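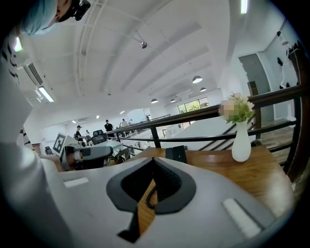 Vase and bouquet on the landing table, stair railing behind.

Upper Landing, Trujillo House: Furniture and Finishes

The gallery covers the second-floor landing as it stood in June, after the railing work was signed off. One view is posted so far. The remaining views of the hall will be added under the same heading. Notes are by Kai Petersen; finish references follow the Luronau schedule, sheet 9.

Table
Wood top, warm orange-brown, glossy. The finish is a wiping varnish applied in two coats, with 40 minutes between the second coat and the first light rub. Clean with a damp cloth only. Solvent polish leaves a haze on this varnish that has to be cut back by hand.

Vase and flowers
White ceramic, narrow neck, rounded base. The bouquet is small: green leaves with pale cream flowers. A narrow neck holds few stems, so they are cut short and the lower leaves stripped. Dayana Gallegos keeps a felt disk under the base to protect the gloss. Top up the water at the sink, never on the table.

Railing
Dark wooden top rail on black metal balusters, with black horizontal bars. The metal was coated off site by Zamier and the rail was fitted last. Fixings were checked for movement after the first heating season – no change. Touch-up paint for the metal is on the shelf marked 477.

Stairs
White steps, dark handrails, visible through the bars of the railing. The white paint is a floor grade and shows scuffs sooner than the walls do. Spot repair is acceptable on the risers. Treads are recoated full width.

Door and far wall
Gray door in a white wall, with wood flooring on that side of the railing. The gray was mixed to a sample supplied by Sirkka Jääskeläinen and has no catalog number. Keep the labeled can.

Corrections to the finish notes go to Anayeli Ayala at the Cestilura office.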